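Buy the table before the robot

When our company in Skasville made the equipment plan for this year, almost the whole discussion was about which robot arm. I sat in these meetings and I think we talked about the wrong thing for most of December.

The plan from Kramer had one big line for the arm and one very small line called "other." In "other" there were tables, shelves, jars, tape, cables and the hours of people. Gunther Stüber asked for 4 workplaces where a person could show the tasks by hand, with hand-held grippers. He received 293 dollars for furniture and was told to be happy. I find this strange. An arm without good recordings of the work is an expensive coat stand.

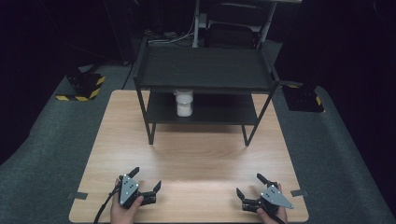
Should a small company buy the arm first and the hand-held grippers later?

I would turn the order around. The grippers and a simple bench let you learn which tasks are worth the money, and the arm can wait one budget year.

My colleague Jana Rathjen does not agree with me. She says that a budget which is not spent will be cut, and at Rurkar she has seen it happen. This is a fair point, but it is a point against our budget rules. We paid a deposit for the arm at Lollgate and then needed roughly 900 dollars more for small things, and for each small thing there was a separate form. One form was for tape.

My wish for the next plan is simple. Give the people at the bench their own line, and let them spend up to 125 dollars without a signature.

2021-02-28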